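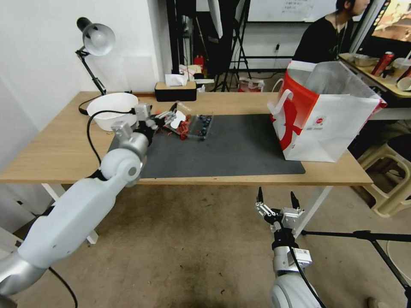
Room 12: table with mat and desk lamp

FARARI HOUSE
Premises Safety Inspection: Checklist and Comments

Date of inspection: 16 Jan 2023
Inspected by: Ulla Ikonen
Accompanied by: Raimo Koskela, for the tenant
Areas covered: ground floor, Room 12, rear stairs, bin store

1. Escape routes
1.1 Final exit doors open without a key: Satisfactory
1.2 Corridors clear to full width: Not satisfactory
Comment: Two pallets of paper stood outside the post room. The clear width at that point was less than the 1000 mm required by the lease. Pallets to be moved to the bin store corridor by the tenant.
1.3 Exit signs lit: Satisfactory
Comment: The sign above the rear stairs is dim. Replace at next service.

2. Fire equipment
2.1 Extinguishers in place and in date: Satisfactory
2.2 Call points unobstructed: Satisfactory
2.3 Weekly alarm test recorded: Not satisfactory
Comment: No entries for August. Mr Koskela stated that the tests were carried out but the book was held at the Rantala office. The missing pages are to be produced.

3. Electrical
3.1 Portable appliances labelled: Satisfactory
Comment: 40 items checked against the register. Desk lamps are to be entered individually in future.
3.2 Extension leads not joined end to end: Satisfactory
3.3 Distribution board accessible: Satisfactory

4. Floors, stairs and lighting
4.1 Stair nosings secure: Not satisfactory
Comment: Third step from the bottom, rear stairs, is loose on the left side. Temporary tape is not accepted as a repair.
4.2 Emergency lighting tested: Satisfactory

5. Food and drink
5.1 Kitchen refrigerator at correct temperature: Satisfactory
5.2 Food kept in closed containers overnight: Not inspected

Items 1.2 and 4.1 must be put right before the next visit. Written confirmation should be sent to Veikko Lappalainen, Building Manager.

Signed: U. Ikonen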